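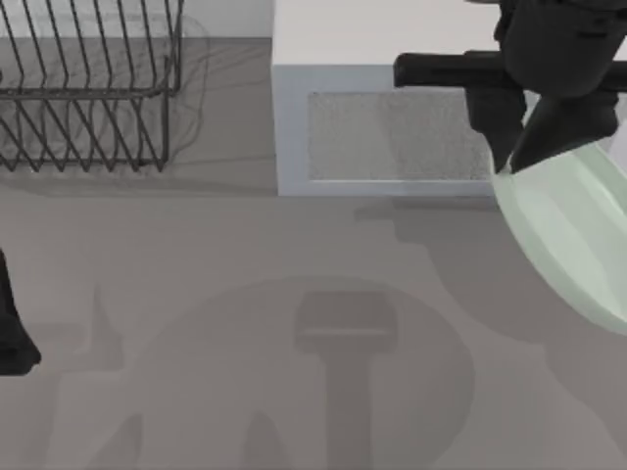 **From the simulation group: the plate fault, and what we changed**

In the last issue I promised a longer note about the fault in the dish task, and many of you wrote to me to ask when it will come. I am sorry for the delay. I wanted to be sure of the cause before I put it on paper, and being sure took longer than I had planned.

For readers who joined us after the winter: the dish task is one of the kitchen tasks that we run in simulation before anything is tried on the real bench in Stollow. There are two arms, a counter, a rack and a plate. One arm has to take the plate and put it upright in the rack. In the overnight runs the task is repeated with small changes in the start position, and in the morning we receive a table of results. For several weeks this table looked very good, and we were happy with it. We even showed it to our partners at Abugri.

The first doubt came from Sérgio Seixas. He was preparing the handover to the bench and he played back some of the runs which were marked as a success. In one of them the arm let the plate go too early. The plate fell on the wires, turned over, and then sank slowly through them until it was lying half inside the counter. The log said "placed". He played back more runs and found the same thing again.

We stopped the overnight runs that same day. Then we went through the complete batch, 2599 runs, first with a script and after that by eye for every run the script had marked. In 105 of them the plate was not in a slot when the run ended, and the log had still given a success. This number is not large compared with the batch. But these are exactly the runs in which a real plate would be broken on a real bench, with a person standing near it, and for this reason I treat it as a safety matter and I have reported it in this way.

**Where the fault was**

There were two causes, and each one was hiding the other.

The first is in the collision shape of the rack. What you see when the rack is drawn and what the physics engine feels are two separate models. The drawn rack is detailed, with every bend of the divider wires. The collision model was made from simple capsules, so that it runs fast, and when the rack file was converted again in the winter a part of the divider capsules was lost. The outer rails were kept. So the rack looked correct from every side, and a plate which touched the rail behaved correctly also. Only a plate that came down in the middle, between the rails, found nothing to hold it.
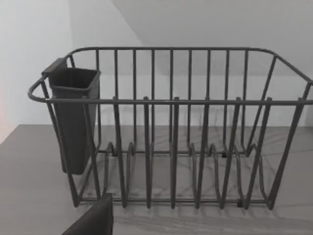 I should say that this conversion was my work. I compared the new file with the old one by looking at both of them on the screen, and on the screen there was no difference. I did not turn on the collision view. It is one key on the keyboard, and I did not press it.

The second cause is in the success check. The check asked two things: is the center of the plate inside a box drawn over the rack, and is the gripper open? It did not ask if the plate was standing, and it did not ask if the plate had stopped moving. A plate which is sinking slowly through the base passes both questions without any problem, if the run is ended at the right moment. And the run was ended by the check itself, at the first time step where both answers were yes. So the worst part of the fall usually happened after the recording was already closed. In the playback Sérgio could see it only because he let the simulation continue.

With a good collision model, the weak check would do little harm. With a strong check, we would have found the bad model on the first morning. Together they gave us a clean table.

**The gripper**

While we were looking for this, we found a third thing, smaller, but I want to write it down. The fingers were closing on the rim of the plate with more force than the real ones can give. The limit was set in the old configuration for the other gripper and it was never changed. In simulation nothing breaks, so the plate stayed in the hand even when the grasp was poor and close to the end of the fingers. On the bench the same grasp would slip. The limit is now the one from the Prestport data, and the success rate went down when we changed it. Please do not be alarmed by this. The lower number is the one we can use.
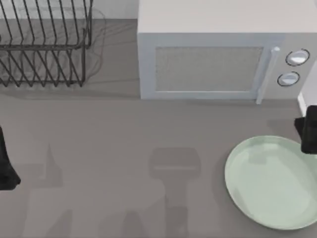

The new start test runs before every batch and it is simple on purpose. The arms stay out of the way and the program drops a test plate from a small height on each slot of the rack, one after another, and waits until it is at rest. If the plate passes through at any slot, the batch does not start and a message is sent to the person on duty. After this, the scene is put in its normal start state and a second check compares it with the list: the rack has to be empty, the plate has to lie flat on the counter in front of the microwave, and both grippers have to be without any object. The door handle of the microwave comes down past the bottom of the door, so it has its own line in the list. It is the part that an arm would meet first when it moves over the plate toward the oven, and its collision shape is now tested in the same way as the rack.

The success check was also written again. The plate must be standing within a limit of angle, it must touch the rack and not the counter, it must be at rest for two seconds, and the gripper must be open and away from it. The simulation also continues for a short time after the success is given, and if something moves in this time the success is taken back. This makes the batch longer by around 22 minutes. I think it is a fair price – we lost several weeks with the old one.

**What this means for you**

If you have used results from the dish task in your own work, please look at the date of the batch. Every batch made with the converted rack file is now marked in the archive with a red line, and the numbers in it should not be copied to a report or to a slide. I have sent a correction to Abugri myself. They were kind about it, and they asked for the drop test to use with their own models.

The policies trained on the marked batches are not allowed on the bench in Stollow. They will not be repaired, we will train them again from the start. The Stokolley group uses the same rack file for a different task, and they have stopped their runs until they can do the drop test too. Their own check was better than ours, so it is possible that they have no bad runs, but they prefer to know.

The bench trial was planned for this summer and is now moved to September. For the first days it will be done with a plastic plate, at reduced speed, with the guard closed.

One request at the end. If a result in your table looks better than you expected, please play back a few of the good runs, and let them continue after the end mark. We were always playing back only the failures, to learn why they failed. If you find something strange, write to Sérgio or to me, also if you are not sure. The drop test is in the shared tools folder with a short instruction, and corrections to my English in it are welcome.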